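What I'm seeing in stores this December

6 December 2018

I went to three stores this week to see how the holiday season is going, and I came home with two bags and a few notes.
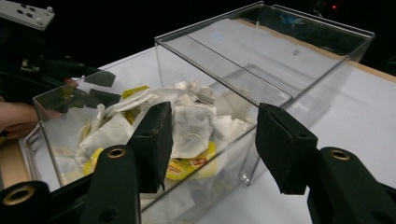 The first stop was Walell, out by the highway. The parking lot was full before lunch, and the line at the registers ran back into the sock aisle. Carts were mostly toys, slippers and throw blankets. I didn't see many people with TVs, though the TVs were stacked by the door with a sign that hadn't changed since Thanksgiving.

I used to work retail, eleven years at the same department store, and I still look at the shelves more than the prices. At Walell the shelves were in good shape. Gift wrap was picked over and the cheap string lights were gone. Theda Lindemann, who I used to work with, is still in the business and told me gift cards are moving faster than sweaters at her store. She thinks the warm fall hurt them on coats. They have racks of coats at 40 percent off and it's early for that.

Uminari was the quiet one. It's the home goods place that took over the old shoe store. Candles, mugs, a wall of picture frames. I bought a mug for my sister. The clerk was nice and wrapped it twice. There were more people working than shopping, but it was a weekday afternoon, so I wouldn't read too much into it.

The last one was Wumbei, where I had ordered boots online for pickup. The pickup desk had 11 people waiting and one person behind it. The email said my order was ready. It wasn't - somebody had to go find it in the back, and that took longer than picking the boots off the shelf would have. Two people ahead of me gave up and left. If stores want us to order this way they need a second person on that desk in December.

Prices look close to last year to me. Boots were up a little, toys the same. Shipping is where the deals are, and most places have dropped the minimum for now.

I still need something for Comfort Quaye's kids and a tablecloth. I'll try the Drircombe outlets next week, probably in the morning.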